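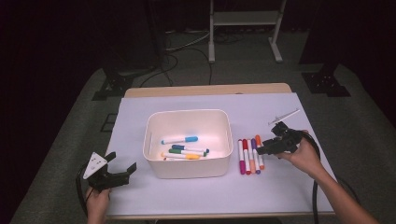 3.2 Material und Aufgabe

Untersucht wurde, wie sich gemeinsam genutzte Stifte nach einer Arbeitsphase so ablegen lassen, dass die nächste Gruppe sie ohne Suchen findet. Grundlage ist die Sortieraufgabe »Marinho«, die für die Werkräume in Henulby entwickelt und für die vorliegende Arbeit nur geringfügig angepasst wurde. Sie verlangt keine feste Reihenfolge der Farben. Bewertet wird allein, ob die Stifte in der Kiste liegen und ob ihre Kappen in dieselbe Richtung zeigen.

Der Arbeitsplatz bestand aus einem rechteckigen Tisch, der mit einem großen Bogen weißen Papiers bedeckt war (Abb. 2). Das Papier schützt die Platte und hebt die farbigen Kappen deutlich vom Untergrund ab. In der Mitte stand eine offene, gebrochen weiße Kunststoffkiste mit abgerundeten Ecken. Auf einen Deckel und auf Facheinteilungen wurde verzichtet, weil beides in den Vorversuchen in Stidgate dazu führte, dass Stifte neben der Kiste liegen blieben.

Abb. 2: Arbeitsplatz mit Kiste und Filzstiften. In der Kiste Stifte mit hellblauer, dunkelblauer, grüner und gelber Kappe, rechts daneben die übrigen dicht an dicht auf dem Papier.

Verwendet wurden Stifte mit weißem Schaft, deren Farbe sich an der Kappe ablesen lässt. Für die Auswertung unterscheiden wir 2 Lagen. Als »parallel« gilt eine Ablage, bei der die Schäfte annähernd gleich ausgerichtet sind, auch wenn die ganze Reihe wie in Abb. 2 leicht schräg in der Kiste liegt. Als »gekreuzt« gilt sie, sobald ein Schaft quer über einem anderen liegt. Leichte Überlappungen benachbarter Stifte, wie sie in der Reihe neben der Kiste vorkommen, wurden nicht als Kreuzung gewertet.

Insgesamt gingen 753 Ablagen in die Auswertung ein. Die Zuordnung nahm Dénes Fülöp nach dem Schema von Clidow vor; strittige Fälle wurden ein zweites Mal beurteilt. In 6 Fällen blieb die Lage auch danach unklar. Diese Ablagen sind in der Gesamtzahl enthalten, werden in Abschnitt 4 aber gesondert ausgewiesen. Die Farbwahl selbst wurde nicht ausgewertet.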